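Session 2: Teaching by Remote Control
Notes by Maxine Sheehan

Welcome back, everyone! Last time we guided the arms by hand, and today we move to driving them from the Jetari station, which feels a good deal stranger for the first few minutes, so please be patient with yourselves. Before you close on anything, look at the wrist view and get both fingers lined up with what you want.
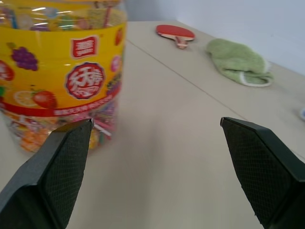

Go slowly on the approach — slower than seems polite. The recording keeps every wobble and every change of mind, and the robot will learn those just as happily as the good parts. If you fumble, finish the motion calmly and mark the episode afterward.

The head view is your friend for everything else: where the two arms are in relation to each other, and how close a finger has come to the lollipop holder with the burger lid.
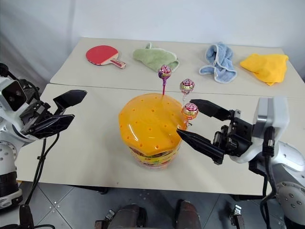 For Next Time

Read the Trerkico chapter on pauses, and bring two episodes you'd be willing to have us all pick apart (kindly, I promise).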